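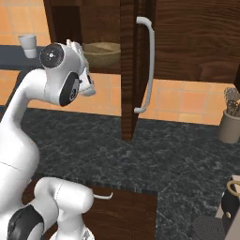

The Ene kitchen budget for next year has two halves, the arm and everything the arm has to work around, and the second half is the one we got wrong last time. Fixtures went in late and were bought from whatever was in stock. This year the cabinets get specified first. The upper cabinet door has a long bar handle that stands off from the wood, and with the door open it takes up a lot of the space above the counter, straight ahead of the gripper. The real bench will have the same style of door, so the pull has to be ordered to match. Priver quoted $79 for a set of bar pulls and $109 for the hinges, which are rated for heavier daily use than the ones we have now. Both are on the list.

Selorm Dogbe did the layout in simulation and kept the shelf height as a variable until December. It is now fixed, and changes after this point go through Traian Barbu, who holds the purchase list.

**Where the money is going**

- Arm mounting plate and base hardware, Brullitz: $2,265
- Upper cabinet hinges, Priver: $109
- Bar pulls, one set, Priver: $79
- Bowls and small tableware, mixed: $53

The arm itself is already paid for out of the old grant and doesn't appear here. The same goes for the controller. Shipping is not included in any of these lines. Brullitz won't quote it until the order is placed, so leave room.

The tableware line is small but please don't cut it. We need duplicates in more than one size, bought at the same time from the same batch, and spares kept in a closed box. Last year's bowls were replaced one by one and by spring there was no matching set left. Plain colors, raised rim, no pattern on the inside.
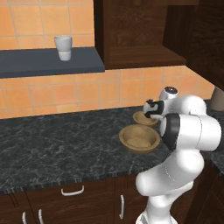 Counter material is still open. Laurențiu Matei would like the same dark veined stone as the model. A laminate top would be cheaper and easier to drill for the mounting plate, but we don't have a price for either yet. Whichever it is, the cutout drawing has to go to the shop before the plate is ordered – the bolt pattern changed between the two Brullitz versions and ours is the newer one.

Spare gripper fingers are the other open item. Flolell sells them in pairs and in kits. I'd buy pairs, because the kit includes a wrist adapter we can't use. Traian is asking about lead time.

**Not in this round**

A second arm, a sink with running water, and powered drawers. All three were requested and all three can wait. If money is left after the counter is settled, it goes to a second set of hinges.

**Still needed before we order**

- Final shelf height in writing from Selorm
- Counter price, stone and laminate, from at least one shop
- Confirmed bolt pattern from Brullitz
- Delivery address with loading dock hours – the plate comes on a pallet

Corrections to the list go to Traian. Comments on the layout go to Selorm, with the cabinet or drawer you mean named in the message.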